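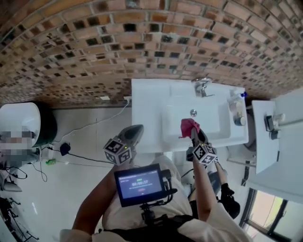

4. Using the kit: wiping tasks at a washbasin

4.1 What we bought and why wiping

For this part of the review I worked with the Arnik hand-held kit, which Dedetum sells as a package: a pair of grippers with marker cubes, a chest screen on a strap, and a license for the Erkow software that turns a recording into gripper paths. We paid for it out of our own lab budget, and Dedetum saw none of this text before we submitted it. I wanted a task that would bother the kit a little. Picking up blocks bothers nothing on the market anymore (I've done it with four kits now and I'm bored of it!), so we went with wiping down a washbasin with a cloth. A cloth changes shape the whole time, it hides the fingertips, and a basin is curved and shiny, so you get a bit of everything that tracking software dislikes.

The operator for the washbasin sessions was Itziar Palacios, my co-author, who had never touched the Arnik before. We gave her the printed quick-start card and left her to it. She recorded 201 demonstrations, and 32 of them were thrown out by Erkow's own quality check before we looked at anything. I'll come back to those in 4.3.

4.2 Handling

I liked the chest screen more than I expected to. The timer is big enough to read with a quick glance down, and that matters a lot when both hands are full. The stop button is on the same screen, though, so you have to free up a hand to end a take, and that adds a useless tail to every recording. We trimmed the tails by script. The Garrido kit we reviewed in Section 3 has a foot pedal for this, and I missed it badly.

The grippers hold cloth well. The fingers are smooth and flat, and I had my doubts, but a bunched cloth gives them plenty to bite on. A single layer is another matter: it slid out often enough that Itziar started scrunching the cloth up before each wipe, and we ended up writing that into our protocol. The view from the gripper itself (Figure 7) is very wide, and it picks up a good deal of the wall and ceiling along with the cloth. For tracking, that's welcome. Brick courses and light strips give the software something to lock on to when the middle of the picture is all soft pink folds. 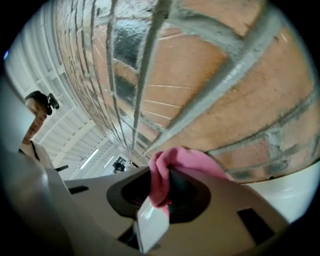 Figure 7. Gripper camera view with the cloth held in the finger. Brickwork and ceiling lights remain visible around the gripper body.

Wrist comfort is so-so. The cube sits at the base, and I kept wanting to turn my hand in a way that would hide it from the other camera. Itziar says she stopped noticing after the first session, so maybe that's just me.

4.3 The rejected takes

Of the 32 rejected demonstrations, most failed for the same reason, a lost marker during the reach to the far side of the bowl. Erkow reports this as "pose gap" with a frame number, and I wish every vendor did it that clearly. What it won't do is let you keep the good part of a take. You lose all of it, even when the gap falls in the last moments, after the wiping is over. I wrote to Dedetum support about this in December and was told that partial export is planned. We scored the kit on the version we had.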